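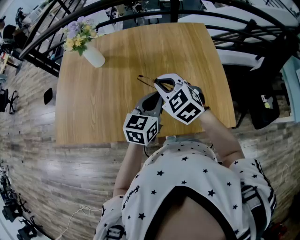
木製テーブルの前で両腕を伸ばした作業者

Prorisの12V補機バッテリー交換手順

Prorisの補機バッテリーを車載状態から取り外し、新品に交換してバッテリーセンサーの学習値をリセットするまでの手順です。対象はガソリン車のみで、ハイブリッド車は搭載位置も配線も異なるため扱いません。診断機はKusexを使用しますが、同等のリセット機能があれば他機種でも構いません。

用意するもの

・交換用バッテリー(端子位置と外形寸法が純正品と同じもの)
・10mmソケット、延長バー、ラチェット
・トルクレンチ(5〜25N·mの範囲を測定できるもの)
・メモリーバックアップ電源(OBDコネクター接続式)
・端子用ワイヤーブラシ
・絶縁手袋、保護メガネ
・Kusex診断機

保持金具に腐食がある場合は同時交換とします。部品代は2,232円です。バックアップ電源を新たに購入する場合は3,033円の品で足ります。

作業前の確認

車両を平坦な場所に停め、パーキングブレーキをかけます。イグニッションをオフにし、すべてのドアを閉じてから7分待ちます。この間に車載ネットワークがスリープに移行します。スマートキーは車両から離れた場所に置いてください。運転席のドアを開けるとネットワークが再起動するため、ボンネットは待機前に開けておきます。

オーディオの盗難防止コードが設定されている車両では、コードを控えてから始めます。電動テールゲートは、荷室側から作業しないかぎり閉じたままで問題ありません。

取り外し

1. バックアップ電源をOBDコネクターに接続し、表示灯が緑であることを確認します。
2. バッテリーカバー前側の爪を外し、カバーを上に抜きます。
3. マイナス端子のナットを緩め、端子を外します。バッテリーセンサーはマイナス端子と一体です。センサー本体をこじらないこと。
4. 外したマイナス端子を布で包み、バッテリーから離しておきます。
5. プラス端子のナットを緩めて外します。バックアップ電源の接続中はプラス側ケーブルに電圧が残っています。端子が車体に触れないよう、必ず絶縁カバーをかぶせてください。
6. 保持金具のボルトを抜き、金具を取り外します。
7. 排気チューブをバッテリー側面から抜き、本体を垂直に持ち上げます。

端子が固着して抜けないときは、マイナスドライバーで広げずに端子プーラーを使います。
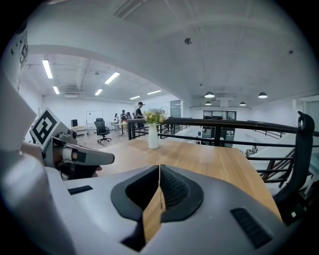

Tendberg株式会社 車両整備部 技術資料課

トレイの清掃と点検

トレイに白い粉が付着している場合は、重曹水で拭き、水拭きしたあと乾いた布で仕上げます。トレイの塗装が剥がれて地金が出ていれば、防錆塗料を塗って乾燥させてから次へ進みます。ケーブル端子の内側はワイヤーブラシで金属光沢が出るまで磨きます。センサーのコネクターには洗浄剤をかけないでください。

取り付け

1. 新品バッテリーをトレイに置き、底部の突起が前後とも溝に入っていることを確認します。
2. 排気チューブを差し込みます。反対側の排気口は付属の栓で塞ぎます。
3. 保持金具を取り付け、ボルトを15N·mで締めます。本体を手で押して動かなければ合格です。
4. プラス端子を根元まで差し込み、ナットを7N·mで締めます。
5. マイナス端子を同じく7N·mで締めます。
6. カバーを戻し、バックアップ電源を外します。

端子ナットの過大トルクはセンサー破損の原因として最も多いものです。電動工具は使用しません。

センサー学習値のリセット

Kusexを接続し、イグニッションをオンにします。エンジンは始動しません。メニューから「車体」「電源管理」「バッテリー交換登録」の順に選び、容量と種別(EFBまたはAGM)を入力します。純正と異なる種別への変更は推奨しません。登録完了の表示が出たらイグニッションをオフにし、2分おいてからエンジンを始動します。

登録を省くと旧品の劣化度を引き継いだまま充電制御が行われ、アイドリングストップが作動しない状態が続くことがあります。

交換後の確認

・エンジン始動後、端子間電圧が13.5〜14.8Vの範囲にあること
・警告灯が消灯していること
・時計とパワーウインドウのオート機能が保持されていること

オート機能が失われた場合は、窓を全閉にしてスイッチを引いたまま2秒保持すると再設定されます。四枚とも各席のスイッチで行ってください。運転席側からの一括操作では設定されません。

横滑り防止装置の警告灯が点灯したままのときは、ハンドルを左右いっぱいに切って中央に戻し、低速で直進します。それでも消えなければ舵角センサーの故障コードをKusexで読み出します。

取り外したバッテリーは横倒しにせず、端子に絶縁キャップを付けて保管します。廃バッテリーの回収は毎週火曜、受付は16時までです。12月は持ち込みが集中するため、置き場に余裕がない場合は事前に技術資料課ではなく部品倉庫の窓口へ連絡してください。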